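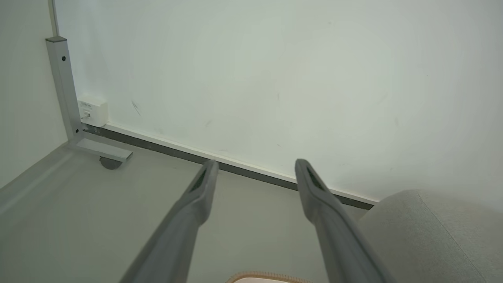

White wall, with scuff.

Search this blog Search

I spent most of Friday arguing with a CSV file, and I would like it on record that the file started it.

The setup is dull. Pluko exports the orders every night, Ornum picks them up, and a job I wrote in March loads them into a table. The file should hold 104 rows. The table held 100. No errors, no warnings, green check marks all the way down. Ornum loves a green check mark. I think it would put one on a house fire.

So I did the grown-up thing and changed four settings at once. Now I had 94 rows. I put three of them back and got 88, at which point I went to make a sandwich.

After the sandwich I opened the file in a plain text editor, as I should have done at nine in the morning. Somebody in the warehouse had started putting line breaks in the notes column. Every broken note turned one order into two half orders, and my filter for "bad rows" was quietly throwing both halves away. The filter has a comment above it that says "temporary." I know who wrote that comment.

The fix was one checkbox, on the second tab of the input settings, labeled "Allow multiline text." It's off by default. I also made the job write its rejects to a separate file, and it now stops cold if the count going in doesn't match the count coming out.

A reader asked last month if I'd move all this over to Nanari or Ki. Maybe. I've tried the Ki demo, and it has very nice check marks.

Next week, dates. The warehouse has opinions about dates.

Print this post | E-mail this post

Get new posts by e-mail. Enter your address to subscribe. Unsubscribe at any time.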